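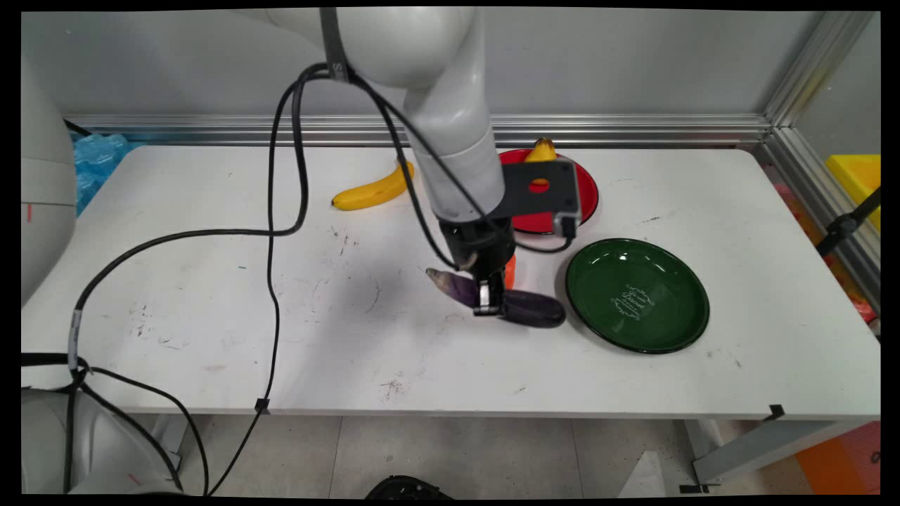

The people on the prep line at Grirton were told in March that none of them would lose a job to the arm. I believe the managers meant it. I have worked in kitchens and packing rooms long enough, first with a knife and later with a clipboard, to know that you can keep every name on the payroll and still take the work away from the people behind the names. So when I was invited to see what Tadel had put together for the company, I left the question of headcount alone and looked at the job. The job was produce onto plates. An eggplant, two bananas, a green plate, a red plate, a white table, and a gripper coming down over the middle of the eggplant. Black cables ran down the arm, held up by a strap, and more of them trailed off to the left and over the near edge of the table. It looked like a trial, and nobody at Tadel claimed otherwise. The claims came from higher up, in the slides.

The slides said the arm would take over "repetitive handling" and free the staff for "higher-value tasks." I have been hearing that second phrase for years and I still ask the same thing every time. Which tasks? At Grirton the answer I got was quality checks, restocking, and "supervising the cell." Supervising the cell means standing near the arm in case it stops. Anyone who has minded a labeling machine through a long shift can tell you what that does to a person. You can't walk off and you can't get absorbed in anything. Your hands have nothing to do until something goes wrong, and then you are expected to be quick and right after an hour of being neither.

There is a fair case on the other side. Placing vegetables on plates for display trays is dull, and after a few hours it gets into the wrists and the small of the back. Two of the people I spoke with said they would hand that work over tomorrow and never miss it. I don't think they should be argued out of that by somebody who goes home to a desk. If the arm took the worst part of the shift and left the rest alone, I would have very little to write.

What bothers me is how the dull part was joined to everything else. While you are putting an eggplant on a dish you are also handling it. You feel a soft spot, you notice that the skin has gone wrinkled near one end, you turn it so the better side faces out. The woman who trained me never wrote any of this down and would have been annoyed to be asked. When Grirton's consultants from Dikance timed the line, they timed "pick" and "place." The looking and turning fell in between, so it has no number, and a thing with no number is hard to defend in a meeting.
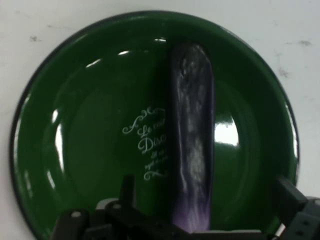

A small camera down by the gripper can get very close to the food, closer than most of us bother to put our faces. I am told it could learn to judge bruising and ripeness, given enough pictures. Maybe so. I would like to hear less about "could." The report passed around the break room lists 1,228 placements and gives no account of what condition the produce was in at the start or the end of any of them. It also doesn't say how often a person stepped in, or for how long. If you leave the helpers out of the count, any machine looks as though it works alone.

Then there is pay. The line has two grades, and the difference between them has always rested on handling skill. Move the handling to the arm and the upper grade starts to look generous to whoever draws up next year's budget. I asked whether the grades would be kept. I was told the question was premature. The arm was already bolted down at the time, so I'd have thought it was about due.

I've seen the other way of doing it, too. At Brandão, where I spent a few years, a portioning machine came in and the line workers were given the say over when it ran. They used it for the early rush and switched it off when the produce was poor, and they did the switching themselves without calling anyone. The vendor hated this. Utilization never got near the 100 percent on the brochure. But the crew knew that machine thoroughly, and they complained about it the way you complain about a van you drive every day. It was theirs to deal with.

Grirton could do the same and it would cost very little. Let the people who do the placing decide which trays go to the arm. Write into the grades that spotting bad produce is a skill, and pay for it whether or not a hand is doing the lifting. Rotate the minding job so that no one is parked beside the table for a full shift. And put the stoppages in the report, with the time it took somebody to clear each one.

I have sent those four requests in, and I'm told they will be looked at once the trial is over. The line would like them looked at before that.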